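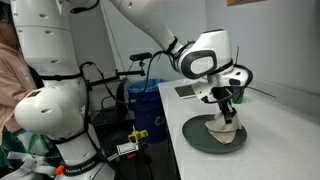
The dishcloth is the cheapest thing in most kitchens and usually the last to be replaced. It wipes the bench, the stovetop, the high chair and now and then the floor, and then it goes back over the tap until the next meal.

For most of the twentieth century Australian households bought theirs knitted, in cotton, from a mill within a day's drive. One of those mills stood at Kullport, on the flat ground behind the harbour, and for a few decades it was the town's second-biggest employer after the cannery. At its busiest it had 222 people on the books. The looms and knitting machines ran in two shifts, and the school timetable was set so that the afternoon bell didn't clash with the changeover.

The mill belonged to Oddsson, a family firm that had started out making sailcloth and moved into household cotton when the sail trade dried up. Its standard cloth was an open-weave square in unbleached yarn with a coloured stitch around the hem. Blue meant first quality, red meant seconds. Plenty of people in the district still sort their rag drawers that way, including some who were born after the place shut.

Imports did most of the damage. By the late 1980s a supermarket could land a packet of ten for what Oddsson paid for the yarn in three. Synthetic wipes took another share. They came on a roll, they were bright, and they could be thrown out without anyone feeling bad about it. The Kullport mill went to one shift, then to four days, and closed in December of the year the cannery was sold.

The building sat empty for a long time. Half of it is now a tyre warehouse. The other half has been leased by Brullevis, a small textile business that makes tea towels, face washers and, for the past six years, dishcloths. It runs two knitting machines that came from the original mill by way of a shed inland, where they had been stored under tarpaulins. A batch is 4000 cloths and takes a bit over a week, including hemming, which is still done by hand-guided machine.

The yarn is the hard part. There is almost no cotton spinning left in Australia, so fibre grown a few hundred kilometres away is shipped overseas, spun, and shipped back. Brullevis puts this on its label in small type. A trial with a local spinner produced 409 usable cloths and a quantity of tangled waste that went to a garden centre as plant ties.

Anyone who has used a decent cotton cloth will know the argument for it. It holds more water than it looks as if it should, it can be boiled, and it goes soft after the first few washes. The arguments against are mostly about drying. A thick cloth left bunched in the sink will smell by the next morning, and no weave fixes that. Hang it flat, use a fresh one each day, and wash them hot with the towels. Skip the fabric softener, which coats the fibres and stops them soaking anything up.

Colour is a matter of taste. Unbleached cloths show coffee and turmeric sooner than dyed ones, though the stains do no harm. The Flastari homewares fair, which gives a table each year to regional makers, sold about 700 of the plain Kullport cloths over its last weekend and far fewer of the striped.

The hem on the new cloths is green. Blue was considered, but the older women who come in to buy seconds said blue had been Oddsson's, and the firm left it alone. Seconds are sold from a crate inside the Harbour Street door on weekday mornings, cash or card.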